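Kollum Robotics Club — Workshop Tips for the Laundry Task

Posted by Sinéad Mac Giolla, July 7, 2023

These are notes for new members working on unloading. Most of them come from things we got wrong in March.

Before you power anything up, open the washer door as far as the hinge allows. A half-open door swings back when the arm brushes it, and you lose the run.

Use two or three garments to start with. A full drum tangles, and you won't learn much from a tangle. Pick colors that stand out against steel — yellow is good, gray socks are hopeless.

Keep the basket beside the machine, with the rim clear of the door. Mark its feet on the bench with masking tape so the next team can put it back in the same spot.

Bring the fingers in open and slow. Set the speed limit to 60 until you have a clean pass over the lower lip of the door, then raise it a little at a time.

Check the finger bolts before each session. Ruairí Ó Dubhghaill keeps the hex keys in the Mulligan drawer, and they go back there when you finish. Snug is enough. If you lean on them the links bind.

Wipe lint off the joints with a dry brush. Don't use spray cleaner near the wrist.

If a sleeve catches on the rim, stop the arm and free it by hand. Pulling harder stretches the cloth and knocks the gripper out of line.

Write down your run number and what you changed. One change per run, please.

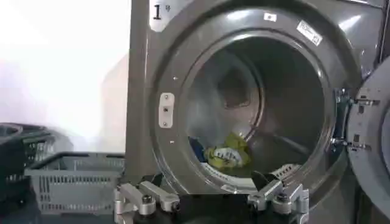

Socks get their own page, which Ruairí is still writing. Until it's up, leave them out of the load and stick to shirts and towels.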